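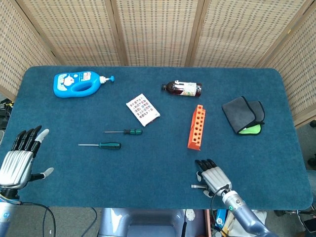 Ravell Legal opens a second office and starts fixed-fee contract reviews for small businesses

I've been wanting to write this one for months, so forgive me if it runs a little long. Starting in June, Ravell Legal will have two offices instead of one! The new place is on Skultell Street, suite 321, right upstairs from the old post office, and it's where our new contract review desk is going to live.

I'm Tomos Rowlands, and I started this firm after a long stretch of doing leases and supplier agreements at a much bigger one. The clients I liked best there were always the small ones (bakeries, repair shops, a couple of software people working out of a spare room), and they were also the ones who called me after they'd signed something. They'd tell me they hadn't wanted to run up a bill by calling sooner. I heard that so often that I started keeping a note of it.

So we're trying a flat price. You send us a contract of up to 20 pages, we read it, and within two business days you get a plain letter telling you what you'd be agreeing to, what we'd push back on, and what we'd leave alone. Then we get on the phone and go through it together. The fee is $321 and the call is included. If the thing needs real negotiating after that, we'll quote you for it separately before anybody starts work.

Running the desk is Czesław Gajewski, who joins us from Radu & Ukov, where he spent years on commercial leases and franchise agreements. I've been on the other side of the table from Czesław more than once and I'm very happy to be done with that. He reads an indemnity clause the way other people read a menu, and he writes a letter you can follow on the first try.

"I told Tomos I'd come if I could talk to clients before they sign," Czesław says. "Most of my career I've met them afterward. A lot of what goes wrong in a lease is sitting on page four, and it takes ten minutes to talk about."

We reviewed 2,327 contracts for clients last year, mostly leases, supply agreements and independent contractor agreements, and those are the three kinds we'll take at the fixed fee to begin with. Employment handbooks and shareholder agreements still go through our main office at the regular rate, though I'd love to add them later on.

Existing clients don't need to do anything. Your files stay where they are, and so does your lawyer.

The Skultell Street office will be open from 8:30 a.m. to 5:30 p.m. on business days, and we're keeping the first hour free for walk-ins. Parking is in the back, off the alley.

Press contact: Tomos Rowlands, Ravell Legal, extension 2964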